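Shared Workshop: Gripper Build, January Notes

The hand-held gripper at Wilton is mechanically complete. Setareh Jafarzadeh finished the second pair of fingers over the break and cut a zigzag profile into the inner faces, replacing the flat pads used on the first pair. The flat pads held boxes well but let thin lids and knobs rotate. Total spend to date stands at 425 dollars, most of it on the camera and fasteners.

Each finger bolts to a black mounting plate with a printed square marker near the finger root. The software reads jaw opening from the distance between the two markers, so there is no encoder in the handle. Siamak Ranjbar rewrote the calibration step in January. It now takes 13 frames with the jaws stepped from closed to fully open and fits a line through them. Recalibrate whenever a plate has been removed, and check bolt torque first.
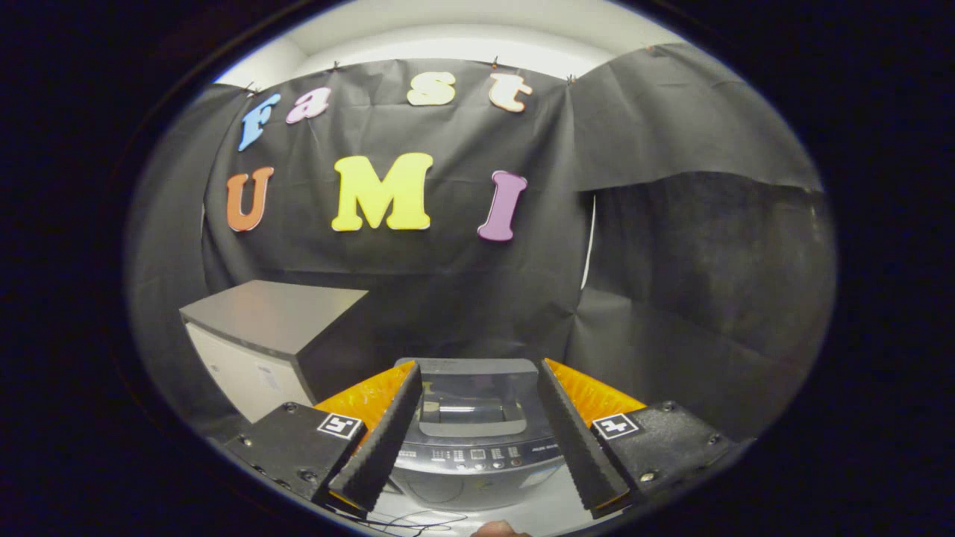
Practice tasks remain household ones: lifting a lid, pressing a button, closing a lid again. Button presses are the weak point. With the jaws closed, the fingertips meet slightly off center, and the error is large enough to catch the neighboring key on a small control panel. Shimming the left finger reduced the offset but did not remove it. A new left plate with slotted holes is drawn and will be cut when the laser is free.

Recordings now total 1,681 clips. Clips in which either marker is hidden for more than a few frames are dropped by the Foditz script before training. Glare on the marker paper causes most of the losses; matte stock is on order. Anyone recording should keep a thumb clear of the lens and hold still for two seconds at the start of each clip.

The arm that will carry the same fingers is still waiting on a wrist adapter. Drawings are in the Flanditz folder, revision C. Revision B has the wrong bolt circle and should not be printed.

Recent items
Flanditz wrist adapter: revision C drawings
Matte or gloss stock for printed markers
Laser cutter booking changes
Mohammadi bench supply back in service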